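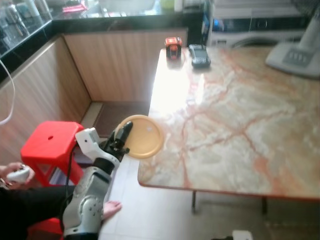 Fig. 1. Gripper and yellow plate at the table corner.

Writing for Serial Television
Handout 6: The Recast, the Return and the Long Absence
Si-eun Kong
23 March 2022

Last time we finished with the story bible and who is allowed to touch it. Today's subject is what the bible does when a face changes. Read these notes alongside the Okard scripts in the course folder. You need episodes 109 and 500 at minimum. The folder also has 700, which was put there by mistake, but it has a decent wedding in it.

1. Terms

Straight recast: a new performer takes over an existing role and the story continues. On older shows an announcer would read a line over the first appearance, telling viewers that the role was now being played by somebody else. This took four seconds and was brutally efficient.

Temporary recast: the same thing for a few episodes, usually for illness or leave. Write these scenes short. Give the stand-in the phone, the doorway and the hospital waiting room, and keep them away from anything the audience will want to see again in a clip show.

Explained recast: surgery, fire, surgery after a fire. Students love these. Use one per career.

Backburner: the character is still in town, officially, and has simply stopped coming downstairs. Children are especially prone to it. A child on the backburner may also come down those stairs one day ten years older, for which see section 3.

2. The first scene after a recast

Okard ran for 1,002 episodes and recast its matriarch, Celex Gurer, twice. The first time was in 109. Look at how little the script does. She comes in from the garden, someone says "Celex, you're late," and then a second person uses her name inside the same half page. By the time the first scene ends she has been called Celex, Mother and Mrs. Gurer, and has insulted a cake. Anyone who tuned in cold knows who she is. Anyone who had watched from the start knows too, and is writing a letter.

Things the script gets right:

The new actress has the old character's quarrel. She walks straight into the argument about the shipping office that was already running, so the audience has something to follow besides her cheekbones.

She gets the last line. It isn't a very good line, but she gets it.

She is paired with the longest-serving cast member. If he treats her as his wife of thirty years, we more or less have to.
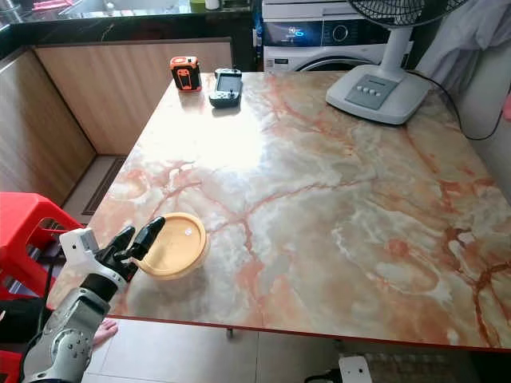 What it gets wrong is the flashback. Nine pages in, Celex remembers her wedding, and the show had a choice between reshooting it with the new actress or running old footage of the previous one. The script says only "FLASHBACK: THE WEDDING" and leaves that decision to someone with a smaller office. When you write a flashback for a recast role, write dialogue for it. A blank slug line is a way of making your problem turn up in editing at eleven at night.

The second recast, in 500, was done at the anniversary party, in front of the entire cast, in a red dress. Kyu-ri Ham's essay in the reader defends this at some length. I disagree with her, though I would have worn the dress. We'll argue it out in section.

3. Rapid aging

The child goes upstairs at seven and comes down at seventeen with a motorcycle. Soap writers have been doing this for generations and audiences have long since stopped calling the police. The arithmetic still needs watching:

Parents don't age along with the child. Check that nobody has become a mother at nine.

Cousins have to move too, or one will be dating while the other is in diapers. Pick a branch of the family tree and shift the whole branch.

Birthdays are dangerous. Say "his birthday" and never write the number on the cake.

Okard aged Ha, the younger grandson, between a Christmas and an April. He had been at boarding school. Nobody had mentioned a boarding school before, but it got a crest and a rival within the month, so I count it as world-building.
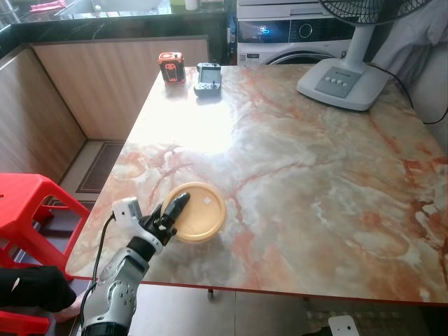

4. Back from the dead

We'll do this properly in Handout 7. For now, the working rule on most writing staffs is that no body means no death, and that a body means a twin. If you are killing someone and you mean it, say so in the bible, with a signature. Then expect to be overruled by whoever is in charge three years later.

One practical point. The returning character's first scene belongs to the person who sees them. Write the reaction first and the entrance second. Most of the student drafts I get have a splendid figure in a doorway and then a wife who says "You!" - which is fine for a commercial break but leaves you nothing to come back to.

5. Exercise, due next class

Write the first scene for a recast Celex, three pages, no flashback. Requirements:

Her name spoken twice in the first page by two different people.
An existing quarrel, taken from the summary sheet.
No surgery.
No mirror. She may pass one, but she may not stop.

Bring two printed copies. The printer on the second floor has opinions about staples, so leave them out.

Reading: Ham, "In Defense of the Red Dress," in the reader. Okard 109 and 500. Episode 700 if you like weddings.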